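About Tekix

Teaching robot hands in kitchens that exist only on a computer 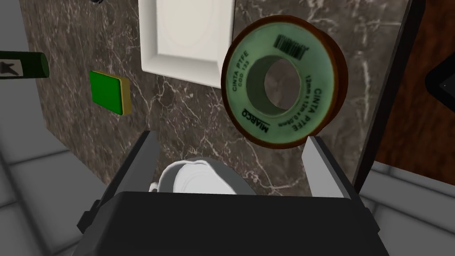 Page 5

We're a small outfit with a fairly odd job: we collect the examples that household robots learn from. Bogdan Manole and Nhàn Tăng started Tekix in May with one simulated kitchen and (we'll admit it) far too many opinions about countertops. These days the library holds 2119 recorded attempts, 900 of them at a marble bench like this one, with a sponge, a tray, a little white cup and a roll of Miarco thread-seal tape to keep the gripper company.

Every attempt is steered by a person. Yến Sầm looks after our operators and is endlessly patient with new starters, who often spend their first morning chasing a bottle along the bench! We keep the fumbles as well as the tidy runs, labelled by behaviour and by colour of object, and our friends at Nallach train their models on both.

If you'd like to try your hand at the controls, Kadir Taşdemir organises visits and will happily put the kettle on.

Page updated 2025-01-06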